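Home | Course notes | Readings | Lab sign-up | Contact

Week 4: learning from hand-held grippers

Right, so last time I left you with the awkward bit of imitation learning: where do the demonstrations come from? If you sit someone at a teleoperation rig they get tired, they go slowly, and they do odd things because they can't feel what the arm is touching. I did two weeks of it as a student and I still dream about the lag.

The method this week takes the arm out of the collecting stage altogether. You give a person a pair of grippers to hold, put a camera on their head, and let them get on with the job in an ordinary room. Each gripper carries a cube printed with black and white square markers, and because we know the size and pattern of every face we can work out where the gripper is, and which way it's tilted, from a single view of one face (two faces is a lot nicer, as you'll find in the exercise). String those poses together over time and you've got a path a robot can try to follow.

Our own set is called Driltia. Trinidad Riquelme put most of it together, and the version you'll be using in October has 997 episodes in it. Do read her notes file before you start! It's long and a bit rambling but it'll save you an afternoon. 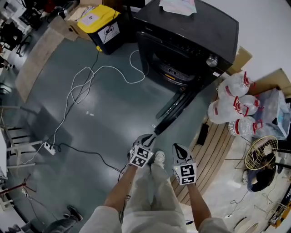
Fig. 3. Head camera view during a floor-level task, one gripper in each hand. Note the marker cubes and the cables on the floor.

I like Fig. 3 for teaching because it's a messy floor. Think about what a policy has to cope with: thin cables, a shiny-ish surface, and a long thin black thing near a big black appliance. Now think about the depth estimate you'd get for that rod. Quite.

Now the part people trip over. The camera is on the head, and heads move all the time. So a gripper pose in camera coordinates is no use by itself; you need the head pose as well, and then you chain the two together. Léonie Roussel's tracker, Vireo, does this for you, but I'd like you to write the chain out by hand once. Get the order of the multiplication wrong and the path will still look quite smooth, which makes it a horrid bug to find.

On results, we trained the same small policy twice, first on 297 episodes and then on the full set. The bigger set helped a lot with reaching and hardly at all with closing the jaws at the right moment. My guess is that the marker cube tells us plenty about the wrist and nothing about how hard the person is squeezing. Léonie disagrees and blames the frame rate. We'll argue about it in the seminar, bring opinions.

For next time: take episode 488, plot both gripper paths in the room's coordinates, and mark the stretches where a cube drops out of view. Don't fill the gaps in yet, we'll get to smoothing in week 5.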